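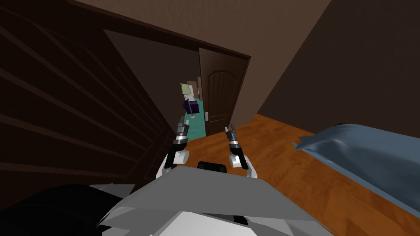
Cahier d'atelier, mai
Corpus faits divers, braquages de commerces. Suite.

Repris à 9 h 10. L'export Vurkix a tourné pendant la nuit et il est complet : 3342 articles, le même total que celui affiché dans l'interface. La fois d'avant il en manquait parce que les brèves étaient rangées dans une rubrique à part (« En bref », sans majuscule dans certaines éditions). La requête couvre maintenant les deux orthographes.

Rappel de ce qu'on cherche. On veut savoir comment la presse régionale raconte un vol à main armée entre le premier article, souvent écrit le soir même, et le compte rendu d'audience quand il y en a un. Ce qui est donné comme certain le premier jour, ce qui disparaît ensuite, ce qui est corrigé et de quelle façon. On ne mesure pas la délinquance. Je le remets ici car la question est revenue à la dernière réunion et le tableau de synthèse prêtait à confusion, avec son titre « évolution ». À renommer.

Dédoublonnage

Lancé Phí avec les réglages par défaut. Trop agressif : il regroupe deux braquages de tabac commis dans la même commune à plusieurs mois d'écart, les textes reprenant presque mot pour mot la même formule (« a fait irruption dans l'établissement peu avant la fermeture »). J'ai ajouté une condition sur la date de publication, trois jours d'écart maximum pour fusionner. C'est mieux. Il reste des cas où un article de rappel (« il y a un an ») est pris pour l'original. Je les laisse en attente dans le fichier à_revoir, on ne les jette pas.

Les reprises de dépêche sont un autre problème. Flako publie la dépêche sous son propre titre, parfois avec un chapô réécrit, et le corps est identique à ce qui paraît ailleurs. Décision provisoire : un seul enregistrement pour le corps, mais on conserve tous les titres dans un champ séparé. Les titres varient beaucoup plus que les textes et c'est là que se glissent les affirmations qui ne sont pas dans la source. Vu ce matin : « Un commando » en titre, « deux individus » dans le texte.

Codage manuel

Échantillon tiré au sort de 600 articles, chargé dans Niva avant le déjeuner. Grille version 6. Ce qui a changé par rapport à la précédente :

- le champ « arme » distingue ce que dit l'article (arme de poing, fusil, couteau) et l'attribution (police, parquet, témoin, commerçant, aucune). Avant, tout était dans une seule case et on perdait l'attribution.
- « arme factice » devient une valeur à part, avec la date à laquelle l'information apparaît.
- « blessé » : on sépare blessure physique et prise en charge pour choc. Plusieurs articles écrivent « deux blessés » quand le texte parle ensuite de deux employées choquées.
- ajout de « nom du suspect publié » oui / non / initiale seulement.
- suppression de « ton de l'article ». Trop d'écarts entre codeurs, on n'en tirait rien.

Codé 119 articles en double dans l'après-midi, chacun de son côté, sans se consulter. Comparaison faite à 17 h. L'accord est bon sur le lieu, l'heure, le type de commerce. Il est mauvais sur l'attribution. Le cas qui revient sans arrêt est « selon nos informations ». L'un codait « aucune », l'autre « police », en se disant que dans ce journal cela vient presque toujours du commissariat. On ne peut pas coder une supposition. Ce sera « source non précisée », nouvelle valeur, et il faut repasser sur tout ce qui est déjà fait.

Autre désaccord : le conditionnel. « L'homme aurait tiré en l'air » avec, deux paragraphes plus bas, « après le coup de feu ». Le même fait est au conditionnel puis à l'indicatif. La grille demande une seule valeur. Je propose de coder la forme la plus affirmative et de cocher une case « variation interne ». À discuter, je n'ai pas appliqué.

Cas particuliers notés au passage

Un article de bijouterie où le montant du préjudice change trois fois en deux jours. La dernière version en ligne ne garde aucune trace des deux premières, on ne les a que par les captures Vurkix. Il faut vérifier si l'outil garde toutes les versions ou seulement celles prises lors de son passage. Je penche pour la seconde hypothèse. Dans ce cas nos chiffres sur les corrections seront des minimums et il faudra l'écrire noir sur blanc dans la note de méthode.

Une série sur une station-service, cinq articles, suspect désigné par son prénom dans le premier, relâché sans poursuite d'après le quatrième. Le premier est toujours en ligne tel quel. On garde dans le corpus, mais le prénom ne doit apparaître nulle part dans nos fichiers partagés. Masqué à la main, et j'ai relancé la recherche sur l'ensemble pour les cas semblables. Le script de masquage rate les prénoms composés quand le trait d'union est remplacé par une espace.

Deux articles sont des comptes rendus d'exercice de gendarmerie. Le filtre les avait laissés passer, le mot « exercice » n'étant que dans la légende de la photo. Retirés.

Trois autres portent sur des braquages à l'étranger, repris pour leur caractère insolite. Hors périmètre. Retirés aussi, notés dans le journal des exclusions avec le motif.

Technique

Niva perd la sélection quand on revient en arrière avec le navigateur. Utiliser le bouton de la page. J'ai perdu vingt minutes de codage avant de comprendre. La sauvegarde automatique ne se déclenche qu'au passage à l'article suivant.

Encodage : les guillemets français sortent mal dans l'export tableur, ceux de Flako surtout. Corrigé à l'import, le fichier d'origine n'est pas touché.

Reste à faire

Repasser l'attribution sur les articles déjà codés, avec la nouvelle valeur.
Trancher pour le conditionnel avant de continuer l'échantillon.
Écrire au support Vurkix pour la question des versions.
Corriger le masquage des prénoms composés et relancer.
Renommer le tableau « évolution ».
Retrouver la liste des tribunaux pour rattacher les audiences aux faits de départ. Elle était dans l'ancien dossier partagé, pas sûr qu'elle ait été copiée.

Arrêté à 18 h 40. Sauvegarde faite sur les deux disques.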